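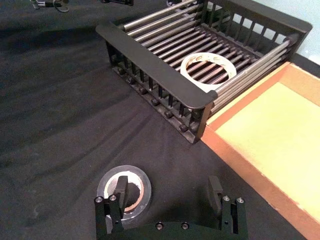

## 3. Sources and the canteen strike at Storberg

Most of what we have on the Storberg mill comes from two places: the payroll ledgers kept in Skotetdale, and the interviews Domnica Ardeleanu recorded with former spinners and their children. Ledgers first. They're patchy. Whole winters missing, and the clerk changes his system for overtime midway through, so hourly rates before and after the January stoppage can't be lined up without some guessing.

The interviews fill part of the gap. 56 in all, almost 30 of them with women who worked the night shift. Most had come down from hill villages and kept a plot at home; many went back every Friday to work it. Management called this absentism. The women called it eating.

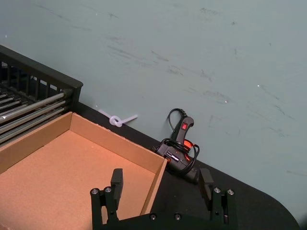
The stoppage itself lasted three days. Started in the canteen, over bread, then moved to the carding room. Union minutes barely mention it (one line, no names). Two informants say the foreman, Grecu, locked the side gate; a third says it was never locked and people simply stayed. We leave this open.

What the ledgers do show is the fine: 20 percent of the month's pay, taken from the whole shift, including workers listed as sick. The layout of teh mill housing matters here, since fined workers mostly lived in the same two rows. Zumari, the sister mill, used the same penalty a year later and lost a good part of its night shift to the farms.

Wage data for Zumari still to be checked against the district copies. Section 4 takes up the housing question.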